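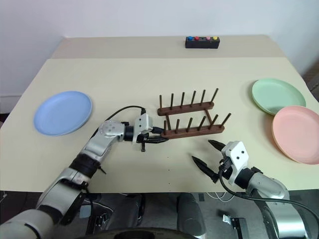

# Moltetside Hires Two Arms for the Dish Room, Keeps Everybody Else

**BRIRKENACH, 1 February 2021.** Moltetside, which cooks and serves lunch for office buildings and day schools across Brirkenach, is putting a two-armed robot to work on the clean side of its dish room. It will stand plates in racks. Until now this has been done by people, who have described the task to management in language a press release can't carry.

The robot was set up with Kollár, the automation shop on the other side of town. It has been learning on a practice table with a wooden dish rack and a few colored plates, which is a gentler place to start than a commercial kitchen at the end of lunch. No plates from the real kitchen have been involved so far. The kitchen has asked that this continue until further notice.

"I've racked plates for a good part of my life and I never once thought of it as a gift I'd be passing on," said Sheena Guthrie, who runs the dish room at Moltetside and has been put in charge of the robot as well. "Then they asked me to explain how I do it. I said, you pick it up and you put it in. They wrote that down and asked what happens in between. We were there until four."

## What the job is

Moltetside's kitchen gets back 696 plates after a full lunch service. They go through the washer flat out, come down the line, and have to be stood on edge so they can drain and be counted before they go back in the carts. The lifting is light and the thinking is light, and both of them go on for a very long time. It is the job in the building people most often ask to be moved off, and the one where sore wrists get reported.

A person does it without looking, usually while talking. The robot has to look. It has to find the plate, work out which way the plate is lying, get a finger under the rim, pick it up without dragging its neighbor along, and bring it down between two pegs instead of on top of one. Plates that overlap are harder than plates that lie alone. Plates that overlap close to the edge of a table are harder again, and these are, as anybody who has worked a lunch shift will confirm, the only kind there are.

Two arms help. One can keep to the rack while the other goes for the plate, and the two can trade if the plate is on the wrong side. Kollár's people call this bimanual work. The dish room calls it using both hands and has declined to change.

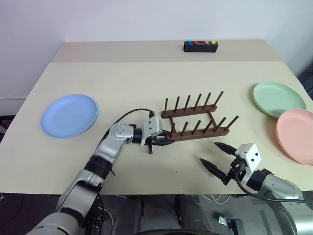 The practice rack has a row of pegs front and back, with the pegs on the right leaning more than the ones on the left, so a motion that suits one slot won't necessarily suit the next. Guthrie is in favor of this. The racks in her dish room have been dropped, run over by carts and, in one case, used to prop open a fire door for most of August. A robot that has only met perfect racks would have a short career there.

## What changes for the staff

The company employs five people in the dish room. It will go on employing five people in the dish room. Management put this in writing before the project began, at the staff's request, and then put it in writing again with the word "intends" taken out, also at the staff's request.

What does change is the rota. At present, two of the five spend the whole of the afternoon on racking. Once the robot is on the line, one of those positions becomes a tending job: feeding the robot, pulling the plates it can't manage, checking for chips and stuck-on food, and stopping it when it needs to be stopped. The other moves to the front of the line, where scraping and sorting have been short-handed for as long as anyone can remember.

Tending will rotate, so no one does it all week. It pays at the higher of the dish room's two rates. There was some discussion of whether standing next to a robot is skilled work. The discussion ended when a manager tried it for an afternoon.

All five members of the crew will be trained to run, pause and restart the robot over three paid sessions. They will also have the say on when it is pulled off the line. If the tender thinks it's having a bad day, it comes off, and the plates are racked by hand without anyone filling out a form about it first. The form comes after. It's one page.

"My crew's first question was whether it was going to take their jobs," Guthrie said. "Their second question was whether it could take the pot sink. I thought that told you a lot about the pot sink."

The robot can't take the pot sink. Kollár was asked, visited the pot sink, and will be staying with plates.

## What it can't do yet

Moltetside would like to be plain about this, having read a number of press releases from other companies.

The robot is slower than a person. On the practice table it is a good deal slower than a person, and Moltetside isn't giving out a speed figure until there's one worth giving. It doesn't get bored, which makes up for some of the difference over a long afternoon, but nobody should picture a blur of arms.

It handles plates. It doesn't yet handle bowls, trays, cups, or the small oval dish that the schools use for fruit, which the human staff don't care for either. Glassware isn't planned.

It is also not to be leaned on, talked into things, or given a hat. The last of these was raised at the first staff meeting and is covered in the safety notes.

Steam is an open question. The dish room gets hot and foggy when the washer doors go up, and a machine that works by looking needs something to look at. The robot's spot on the line has been moved seven feet farther from the washer than first drawn, and an extra exhaust fan is going in over it. Staff have pointed out that they asked for that fan some years ago, when it would only have been for them. Management accepts the point. The fan will be switched on during all shifts, whether or not the robot is working.

## How it will go in

The work is split into stages, and none of them starts until Guthrie signs off on the one before.

- **Practice table.** Going on now, away from the kitchen. Dish room staff go over in pairs, on the clock, to watch and to say what's wrong. There has been no shortage of remarks.
- **Kitchen plates, quiet room.** Same robot, same rack, but with Moltetside's own white stoneware, which is heavier and has a thicker rim.
- **On the line, slow hours.** The robot takes a place in the dish room after the main rush, with a tender beside it and a second person free to step in.
- **On the line, full service.** No date has been set. Several have been suggested by people who don't work in the dish room.

Broken plates will be tallied at every stage, for the robot and for the human crew alike. The crew agreed to this on the condition that the two numbers be posted side by side. A spot on the wall has been cleared.

If the full service stage goes well, Moltetside will look at a second robot for its smaller kitchen in Gelldale, where the dish room is narrower and the opinions are, if anything, stronger. Gelldale staff will be asked before any order is placed. They have already sent over some questions, the first of which concerns the pot sink.

"I'm not in love with it," Guthrie said. "It's a coworker. It shows up, it's a bit stiff, it takes forever with a plate I could do with my eyes shut. I've trained worse. If it means I've got people going home at the end of the day who can still open a jar, then fine, it can have my spot on the line and I'll go scrape."

## About Moltetside

Moltetside cooks, delivers and clears lunch for workplaces and schools in and around Brirkenach, with a main kitchen in town and a second one in Gelldale. It uses real plates and takes them back afterward, a decision it has had many chances to think over.

## About Kollár

Kollár sets up robots for small and mid-sized workplaces, mostly for jobs that involve picking one thing up and putting it down somewhere else. The company helps with staff training and stays on site through the early weeks.

## Press visits

Reporters are welcome at the practice table by arrangement with the Moltetside front office in Brirkenach. Visits to the dish room itself can be arranged outside lunch hours only. Please wear shoes with some grip, and expect to be handed something to dry.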